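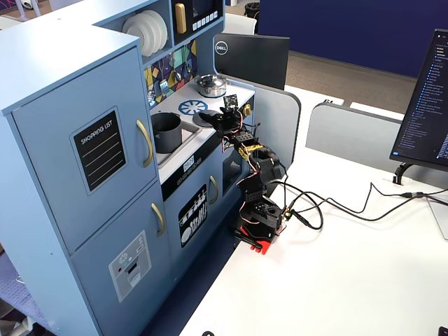 Re: [kondo-ml] 引出物の宅配切替と持ち帰り袋の併用について

日付: 28/09/2021
宛先: 婚礼実務メーリングリスト

Hudau 会場運営の担当です。引用が長くなりますが、数値の前提が書かれているので残します。

> 11月の披露宴から、引出物を当日の持ち帰りから後日宅配に切り替えます。
> 招待客は200名、贈り分けは8区分です。
> 遠方の親族には宅配、近隣の友人には従来どおり紙袋、という併用も
> 新郎新婦から希望が出ています。
> 現在は Vekbridge の席次表データから宛名を書き出し、表計算ソフトで
> 区分番号を付けて Sodska の発送窓口に渡しています。
> 試しに一組分を流したところ、連名の宛名で行がずれ、
> 47件が住所照合で戻されました。
> 質問は次の三点です。
> (1) 連名は一行にまとめるべきか、分けるべきか
> (2) 併用の場合、席に置くカードは全員分用意するか
> (3) 住所の確定はいつを締切とするか

順に回答します。

(1) 連名の扱い

発送単位と着席単位を別の表にしてください。席次表は一人一行、発送表は一世帯一行です。両者を一枚の表で兼用すると、夫婦のうち片方だけが欠席になった時点で行の対応が崩れます。戻された47件も、実物を見ていないので断定はしませんが、連名の二人目が住所欄に押し出されている可能性が高いと思います。

当方の発送表の列は次の並びです。

世帯番号
代表者氏名
連名(敬称込み、最大四名)
郵便番号
住所1(番地まで)
住所2(建物名、部屋番号)
電話番号
区分番号
受渡方法(宅配は T、持ち帰りは M)
備考

世帯番号は席次表側にも持たせます。席次表の席番号を鍵に使うのは避けてください。席番号は直前まで動きます。世帯番号は招待状の発送時に振ったものをそのまま最後まで使い、欠席が出ても詰めません。

連名の敬称は、本状で「様」を各人に付けたなら発送表でも各人に付けます。お子様を「くん」「ちゃん」とするかは両家で割れることが多いので、招待状の宛名に合わせる、と打合せ記録に一行入れておくと後の確認が減ります。

住所2を分けるのは Sodska の送り状の一行あたりの文字数に上限があるためです。建物名が長い場合は向こうで黙って切れます。部屋番号が落ちると持ち戻りになるので、部屋番号を先頭に、建物名を後ろに置いています。見た目はよくありませんが、当方ではこの並びで不着は出ていません。 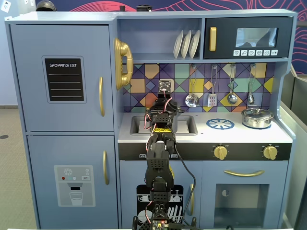

おままごとキッチン、冷蔵庫の扉に「SHOPPING LIST」のパネル

(2) 席に置くカード

全員分を用意します。ただし文面は二種類です。宅配の方には品物を後日お届けする旨と到着の目安、持ち帰りの方には通常の御礼だけを書きます。宅配の方の席に何もないと、隣席の紙袋を見て入れ忘れと受け取られ、披露宴の途中で給仕係に問い合わせが来ます。

カードの宛名は世帯単位で一枚とし、代表者の席に置きます。夫婦が別の卓に分かれる配席のときは例外で、両方に置き、二枚目には「ご夫婦で一点のお届けとなります」と添えます。この例外は差し込み印刷では拾えないため、手作業で抜き出しています。

併用の場合、紙袋は受付で渡すか椅子の脇に置くかの二択になります。当方では椅子の脇です。受付渡しは列が伸び、しかも区分番号の照合を親族に頼むことになるので勧めません。袋の底に世帯番号の小片を貼り、配膳前に卓ごとに照合します。8区分のうち見た目の似た箱があれば、小片の色を変えてください。

縁起物と引菓子だけを持ち帰り、主の品を宅配にする折衷案もあります。この場合は受渡方法の列が品目ごとに必要になり、上の表では足りません。列を増やすより、品目表を別に作って世帯番号でつなぐ方が後の修正は楽です。

(3) 住所の締切

二段に分けています。第一締切は挙式の四週間前で、この時点の発送表を Sodska に渡して照合だけかけてもらいます。第二締切は十日前で、照合で戻ったものの修正と、出欠の変更を反映した確定版を渡します。確定後の変更は電話で一件ずつ、表は差し替えません。差し替えると新旧どちらの版で箱詰めしたか追えなくなります。

招待状の返信はがきに書かれた住所は、こちらが出した宛先と違うことがあります。引っ越し後の住所を書いてくださる方がいるので、返信側を正とし、差分のあった世帯だけ新郎新婦に確認してください。全件の再確認を頼むと、まず期日までに返ってきません。

補足: 書き出しについて

Vekbridge の書き出しは、初期設定だと郵便番号が数値扱いになり、先頭のゼロが落ちます。北海道や青森の宛先が多い披露宴では目立ちますが、少ないと見逃します。書き出し画面で「文字列として出力」を選び、表計算ソフトで開くときも列の型を文字列に指定してください。開いて保存しただけで落ちる場合もあります。

住所の異体字(髙、﨑など)は、送り状では標準の字に置き換わります。カード側は本来の字で印刷するので、置換は発送表だけにかけ、席次表には触れないようにします。

費用について一点。Ververidis の宴会場で同じ方式にした際、会場側の保管料がなくなった代わりに、離島宛の加算が一件につき1,000円かかりました。区分ごとの見積りには載っておらず、請求時に判明しています。対象の郵便番号は事前に問い合わせれば一覧でもらえます。

発送表のひな形が必要でしたら個別に送ります。添付はこのリストでは落とされるため、返信先のアドレスを本文に書いてください。併用で三品以上に分ける運用をされている方がいれば、品目表の列構成を教えていただけると助かります。

以上です。

Hudau 会場運営 婚礼発送担当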